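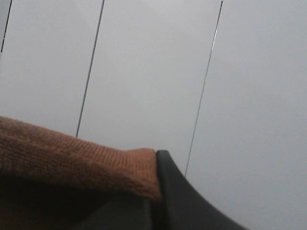
Laundry corners get no love, and I think that's a shame, so I'm giving mine a whole gallery page! I've been fussing over this one since July, moving the baskets, swapping out towels, changing my mind about the shelf and changing it back again. What I wanted most was color. The background is about as plain as it gets, soft pale gray with a few thin dark lines running down it at a slant, and that rust-brown knit looks wonderful against it. I could look at those little ribbed rows all day. My friend Gudrun Hellström says I have a problem with orange tones, and she's right, and I have no plans to fix it.

A few notes before you scroll. The names in the headings are my own nicknames for the color groups (I name everything, sorry, even the shelf is called Alside). I'm leaving out paint codes and prices, mostly since half of what I own came from thrift stores and hand-me-downs.

Nygård: the basket group

Light gray plastic, a mustardy orange grip at the end, and rows of small round holes down the front. I love a basket with holes! You get a peek of whatever is inside, and in this case it's royal blue, my favorite thing to throw in next to gray. I tried 2 other baskets before settling on this style, and both of them were too deep for me. I'd get to the bottom and find a sock from some other season of my life.

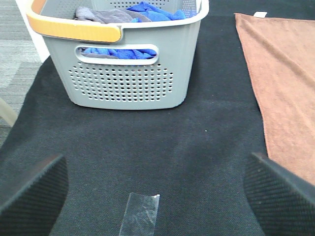

The other thing I've come around to is keeping big towels out of the basket until last. They eat up all the space and squash everything under them. Mine go on top, folded in thirds, and on a good day the whole pile makes it up the stairs without a single thing landing on the floor. Brown towels have been a surprise hit with me, too. I used to buy only white ones, and then I got a tan one as a gift and couldn't believe how good it looked beside blue.

Ivergate: pale pink and teal

Pinkish white next to deep teal, and I'm a little obsessed. The pale one has a texture to it that makes the teal look even deeper. I'd paint a whole room in these two if I could talk the rest of the house into it.

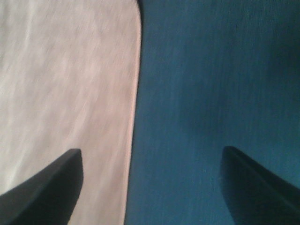

Coming next: Eltus

Eltus will be the green group, once I find 4 hand towels that get along with each other. Olive is winning so far, with a mossy one close behind. If you have a color pair you love, leave it in the comments, I read every one!

Page updated March 10, 2025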